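Informe de avance de marzo: el proyecto Nernero de recuperación de huertos y acequias

Hola de nuevo a todo el equipo de la Fundación Tollberg:
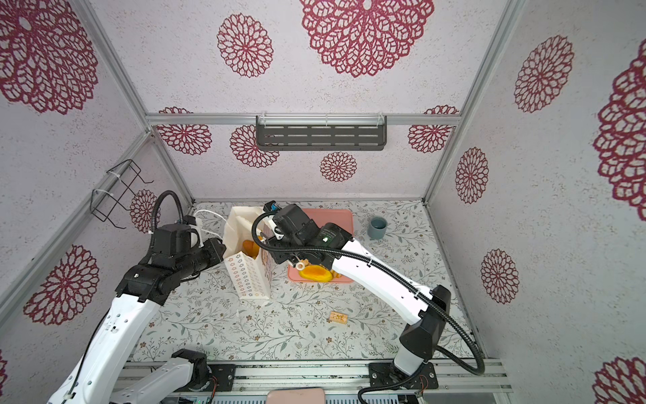
Os prometí en el informe anterior que este iba a ser más corto y ya veo que no voy a cumplir, porque han pasado muchas cosas desde enero y casi todas me apetece contarlas. Empiezo por lo que sé que os preocupa, que es el agua, luego paso a las parcelas, a los talleres y al dinero, y al final os pongo lo que necesito de vosotros (son dos cosas, una fácil y otra un poco menos).

El agua

La acequia de arriba vuelve a llevar agua en todo su recorrido. Lo escribo así de seco, pero el día que la vimos llegar hasta la balsa pequeña hubo quien se puso a aplaudir y yo casi me meto dentro con las botas buenas. En el informe de otoño os decía que el tramo que pasa por detrás del lavadero estaba cegado de cañas y de tierra, y que calculábamos dos semanas de limpieza. Nos llevó cinco. Las cañas se arrancan más o menos bien cuando el suelo está blando, pero en enero heló casi todas las noches y hasta las once de la mañana no había manera de clavar la azada, así que perdíamos media jornada esperando al sol y tomando café.

Al limpiar apareció una cosa que no estaba en ningún plano: una compuerta vieja de piedra con su ranura para la tabla, medio enterrada, a la altura de los nogales. Los mayores del pueblo dicen que por ahí se regaba antes la vega de abajo. La hemos dejado despejada y con una tabla provisional, y funciona, pero gotea por el lado izquierdo y habrá que ajustarla cuando baje el caudal en verano.

Lo que sigue mal es el sifón que cruza el camino. Lo desatascamos en febrero, aguantó once días y se volvió a atascar con las primeras lluvias fuertes. Mi impresión es que el tubo tiene una contrapendiente en el medio y que ahí se va quedando el barro, y contra eso da igual las veces que lo limpiemos. Hemos pedido presupuesto a Erdem para levantar el camino y cambiar el tubo por uno de más diámetro, y de eso os hablo más abajo, en la parte del dinero. De momento hemos puesto una rejilla en la entrada, hecha con un somier (queda feísima, pero retiene las ramas que da gusto), y la revisamos cada vez que llueve.

Las parcelas

Tenemos 30 parcelas marcadas y con estacas, que eran las que figuraban en la solicitud, y de ellas 18 ya están cedidas y con gente trabajando. Para estas fechas yo esperaba ir un poco mejor, os lo digo claro. El freno no ha sido la falta de interés, tenemos lista de personas esperando; el freno son los papeles. Muchas de estas tierras están a nombre de bisabuelos, con herederos repartidos por medio mundo, y conseguir una firma de cesión puede costar tres meses de correos y llamadas a horas rarísimas. Una de las parcelas más bonitas, la que tiene la higuera grande, depende ahora mismo de siete primos que no se hablan entre ellos. Cuando tenga las siete firmas os mando una postal.

Lo bueno es que las parcelas que ya están en marcha van fenomenal. Las habas sembradas en noviembre aguantaron el hielo, que yo no daba un duro por ellas, y ahora están en flor y llenas de abejorros. Los ajos van algo retrasados. Los guisantes se los comieron las palomas casi enteros en las parcelas bajas, y en las altas no tocaron ni uno, misterio que ha dado para muchas conversaciones. Hemos vuelto a sembrar y esta vez con ramas encima.

Las patatas las pondremos en cuanto el terreno deje de estar encharcado. La tierra de la vega es muy arcillosa y si entras antes de tiempo se te queda hecha un ladrillo para todo el año; ya nos pasó en la parcela de prueba y no quiero repetirlo. Hay prisas entre los nuevos, claro, que vienen con los tubérculos grillados en cajas y con unas ganas tremendas, y me toca a mí hacer de aguafiestas.

También estamos recuperando frutales. En febrero podamos los manzanos viejos, que llevaban sin ver unas tijeras desde hacía décadas, y fuimos prudentes: ramas secas, chupones y poco más. El año que viene se les podrá dar forma. De los perales hemos sacado púas para injertar y las tenemos guardadas en arena húmeda, en la bodega que nos presta el molino. Hay una variedad de pera pequeña y muy áspera que aquí llaman "de fraile" y que no hemos conseguido identificar en ningún catálogo. Si en la fundación conocéis a alguien que entienda de peras antiguas, me haríais muy feliz.

Los talleres

Habíamos previsto cuatro talleres en el trimestre y hemos hecho tres: poda, compostaje y manejo del agua. El de semillas lo pasamos a abril por la nevada, que dejó el puerto cerrado y a la persona que lo impartía al otro lado. Entre los tres se apuntaron 51 personas, y en el de poda tuvimos que hacer dos turnos y aun así hubo que compartir tijeras.

El de compostaje es el que más me ha gustado. Iba con miedo, os lo confieso, porque en la encuesta de otoño salió el último en interés, y al final fue el que más cola ha traído. Desde entonces la gente lleva al montón común los restos de cocina, la cafetería nos guarda los posos y una vecina nos ha ofrecido estiércol de sus cabras a cambio de acelgas. El montón cogió temperatura enseguida. Hemos tenido algún problema con cosas que no deben ir ahí (huesos, una vez una bandeja entera de lasaña) y hemos puesto un cartel con dibujos que de momento se respeta.

En el de manejo del agua hablamos de los turnos de riego, y esa conversación fue más difícil. La costumbre antigua era regar por orden de arriba abajo y sin reloj, cada cual hasta que terminaba. Con la gente que trabaja fuera eso ya no sirve, hay quien solo puede regar a partir de las siete de la tarde. Hicimos una propuesta de turnos por franjas y la vamos a probar dos meses antes de escribir nada definitivo. Hubo alguna voz más alta que otra, y luego merienda.

La escuela ha empezado a venir a la parcela de la entrada. En el plan inicial las visitas escolares no empezaban hasta el curso próximo, pero la maestra lo propuso y me pareció una tontería decir que no. Han sembrado rabanitos y lechugas, y un cuadro de girasoles que para mi gusto va demasiado pronto, pero estaban tan ilusionados que me callé. Los rabanitos ya han salido!

El dinero

La hoja de gastos va aparte, con las facturas escaneadas, y aquí os comento solo lo que se sale de lo previsto.

En herramientas hemos gastado menos. Fluvton nos hizo un 20 por ciento de descuento en las azadas, las carretillas y las mangueras, por comprarlo todo en un solo pedido, y lo que hemos ahorrado sigue sin tocar en su partida. Las carretillas, por cierto, vinieron con las ruedas flojas y nos las cambiaron sin protestar.

En transporte hemos gastado más. La grava para el acceso tuvo que venir en camión pequeño, porque el grande no da la curva del puente, y fueron más viajes de los presupuestados. Fallo mío, tendría que haber medido la curva antes de firmar el pedido.

El alquiler de la desbrozadora también se ha alargado por lo que os contaba de las heladas. Para lo que queda de año estoy pensando si no nos saldría mejor comprar una de segunda mano. He visto un par, una muy barata y con un ruido que no me gustó nada, y otra razonable. No voy a decidir nada sin hablarlo con vosotros, porque en el convenio la partida está como alquiler y no como compra.

Y luego está el sifón. El presupuesto de Erdem cabe justo en la partida de imprevistos, pero la deja prácticamente a cero hasta diciembre, y eso me quita el sueño. Les he pedido una segunda versión en la que nosotros hacemos el vaciado de la zanja a mano y ellos ponen solo el tubo, las arquetas y el cierre del camino. Me han dicho que me la mandan antes de Semana Santa.

Lo que viene ahora

De aquí al verano lo principal es firmar las parcelas que faltan, dejar resuelto el paso del camino y llegar a junio con los turnos de riego funcionando. También queremos hacer los injertos de peral en cuanto se mueva la savia, plantar el seto de la linde norte (endrino, majuelo y algo de romero) y dar el taller de semillas que quedó pendiente. La caseta para guardar herramientas la he retrasado a septiembre. Ahora mismo lo guardamos todo en el molino, nos apañamos, y en verano no habrá manos para levantar paredes.

La jornada de puertas abiertas sigue en pie para finales de mayo. Me encantaría que vinierais. Habrá recorrido por la acequia, comida en la era y seguramente más habas de las que nadie quiera llevarse a casa. Hay que traer calzado que se pueda manchar y gorra, que en la vega no hay una sombra decente hasta los nogales.

Lo que necesito de vosotros

La fácil: que me confirméis si el informe de otoño quedó cerrado por vuestra parte. Me llegó un aviso automático diciendo que faltaba un anexo, lo volví a subir, y desde entonces no he recibido respuesta.

La otra: que me digáis si se puede pasar el sobrante de herramientas a la obra del sifón. Con eso y con la zanja hecha por nosotros quedaría algo de colchón para el otoño. Si hace falta una solicitud formal la redacto en una tarde, pero preferiría saber antes si lo veis viable. El tubo hay que pedirlo con seis semanas de plazo y la obra tiene que estar terminada antes de los riegos fuertes de julio.

Por las mañanas estoy casi siempre en la vega y allí la cobertura es malísima, así que si queréis llamarme, mejor después de comer.

Un abrazo grande desde la acequia,

La coordinación del proyecto Nernero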